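Camouflage shirt

A camouflage shirt is a button-front or snap-front shirt made from cloth printed with a disruptive pattern. It began as military clothing and is now sold widely as everyday wear, work wear and hunting wear. The term usually covers long-sleeved shirts with a collar, though short-sleeved versions are common in warm climates. T-shirts printed with the same patterns are normally listed separately.

Construction

Most camouflage shirts follow the layout of a field shirt or light overshirt. The front closes along a placket, either with sewn buttons or with metal or plastic snaps. Chest pockets are usual and are often covered by flaps. Cuffs may be buttoned, snapped or simply hemmed, and some makers cut the inside of the cuff from a plain color taken from the print.

The cloth is generally cotton twill, ripstop cotton or a blend of cotton and polyester. Twill is softer and drapes well but wrinkles easily. Ripstop has a grid of heavier threads that keeps small tears from spreading. Lighter poplin is used for summer shirts.

Pattern and color

Woodland patterns combine greens, browns and black. Desert patterns use tan and sand shades. Fashion versions depart from both, and pale greens, grays and blues have been sold since camouflage became common in street clothing. In these lighter prints the darkest color is often a single olive, used in smaller patches so that the shirt still reads as camouflage from a distance.

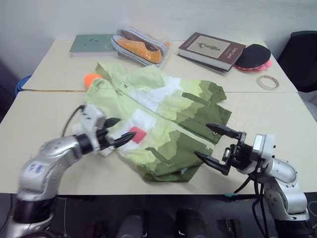

A light green camouflage-patterned shirt with a collar and snap placket, crumpled on a tabletop.

Because the print is broken up, seams and pocket flaps can be hard to find by eye. Some manufacturers match the pattern across the front opening, but this uses more cloth and is mostly limited to higher-priced shirts. The Lorneo overshirt, cut in pattern 357, is matched at the placket only — the sleeves and pockets are placed at random.

Care and folding

Printed cotton is usually washed inside out in cool water to slow fading. Pale prints show stains more readily than woodland prints. Snaps are left open in the wash, as closed snaps can pull at the placket.

For storage, the shirt is buttoned or snapped at the collar and laid face down. The sleeves are folded across the back, the sides are brought in and the hem is turned up toward the collar. Heavier twill shirts are often hung instead.

Collecting

Older shirts are collected by pattern, maker and label. Walid Saliba's catalog of civilian camouflage clothing lists 1,621 garments, of which 909 are shirts. It groups them by base color and gives separate chapters to the makers Pritik and Dramik.

See also
Field jacket
Overshirt
Ripstop
Snap fastener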